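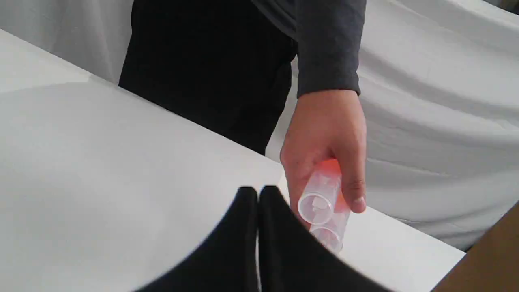
Two clear plastic cups held on their sides in one hand over a white table.

A plastic cup is a drinking or measuring vessel formed from a thermoplastic resin, usually with a circular rim, a tapered wall and a flat or slightly raised base. Clear versions are used where the contents have to be seen, as in cold drink service, tasting, dispensing of liquids and classroom work.

Materials

Most clear cups are made of polystyrene (PS), polyethylene terephthalate (PET), polypropylene (PP) or polylactic acid (PLA). Polystyrene is rigid and glossy but cracks when squeezed. PET is tougher and flexes before it fails. Polypropylene tolerates hot liquids better than the other three and is slightly hazy unless a clarifying agent is added. Thin walls transmit most visible light and can take on the color of whatever lies behind or against them.

Manufacture

Thin-walled cups are generally thermoformed. A heated sheet is drawn into a mold by vacuum or air pressure, after which the cups are trimmed and the lip is rolled. Thicker cups are injection molded, a process that allows ribs, lettering and volume graduations to be formed directly in the wall. Molded graduations do not wear off as printed ones can, although they are harder to read on colorless plastic.

Rim and taper

The rim stiffens the mouth and limits distortion when the cup is gripped. Wall taper permits nesting, and a stacking shoulder near the base keeps nested cups from wedging together. In the Hiebert classification used by some catering suppliers, cups are grouped by rim diameter; a size 84 cup has an outside rim of 84 mm.

Handling

Empty cups are light enough for several to be carried in one hand. In a handling guide for the Barkunska canteens, Kendra McKinnon and Réjean Després recommend holding cups by the outer wall and keeping fingers clear of the rim. Sleeves in the same guide hold 14 cups and are stored closed, with the mouths facing down.

See also

Beaker
Drinking straw
Measuring cup
Thermoforming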